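Bringing the Laundry Back to Council Housing

Kieran Horrocks
Stornham Institute for Housing Policy
July 10, 2020

The draft design standard for medium-density public housing, released for comment by the Stornham municipal authority, runs to 100 pages and devotes a single paragraph to laundry. It provides that each dwelling shall have a tap, a waste outlet and space for one machine. Drying is left to the resident. The Institute considers this a serious omission, and this essay sets out the case for restoring the shared laundry and the common drying yard to the standard before it is adopted.

Shared laundries were once an ordinary part of public housing in this region. The Flalley estate was built with one to each block, together with a paved yard and fixed lines. They were removed in stages over 40 years. The reasons given at the time were maintenance costs, disputes over rosters and the falling price of domestic machines. Each of these was a fair concern. None was weighed against what tenants would have to do once the rooms had gone.

The consequences are well known to anyone who inspects tenancies. Washing is dried over doors, on balcony rails and in bathrooms with no external window. Moisture that formerly left the building stays in it, and the housing authority later pays to treat mould on ceilings and behind wardrobes. Tenants are then advised to open windows in December, when it costs them little, and through the winter, when it costs them a great deal. A standard that creates the problem and assigns the remedy to the household is poorly drafted.

There is also the matter of floor area. In a one-bedroom flat, a clothes airer occupies the only clear part of the living room for much of the week. Sorting and folding are done on the bed for want of a bench. These are modest inconveniences taken singly, but they recur every few days for the length of a tenancy, and they fall most heavily on families with infants and on carers who launder for an older relative.

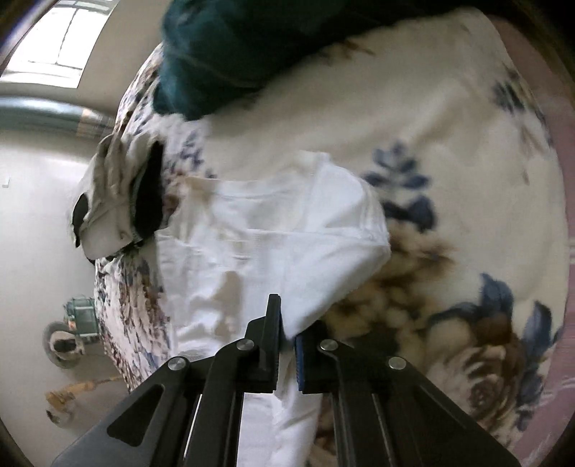
A white cloth garment on a cream floral blanket.

The usual objection is that residents do not want to share. The Institute accepts that many do not, and it does not propose that private connections be withdrawn. The experience of the Dobson Street redevelopment is nonetheless instructive. Two rooms on the ground floor, originally set aside for storage, were fitted out as laundries after tenants petitioned for them. They are used chiefly for bedding and other large items, and by households whose own machine has failed and who cannot replace it at once. Few tenants rely on them entirely — a good many rely on them from time to time, and public amenities are commonly used in that way.

Rosters deserve a further word, as they are the point on which most earlier schemes foundered. The old system gave each flat a fixed morning and made no allowance for shift work. The Juver booking system, adopted at Dobson Street, allows tenants to reserve a machine by telephone or at a panel beside the door. Complaints have continued, mainly concerning loads left in the drum, and building management has dealt with them in the ordinary course of its duties.

The Institute therefore recommends two amendments. The first would require a common laundry, with a folding bench and mechanical ventilation, in any new public building without private outdoor space to each dwelling. The second would require a covered drying area with northern exposure wherever the site permits, and would prohibit by-laws that forbid the airing of washing within it.

Submissions on the draft may be lodged in writing with the planning office at Stornham. Tenants' associations are encouraged to respond in their own terms, and to attach floor plans of existing dwellings where these are available.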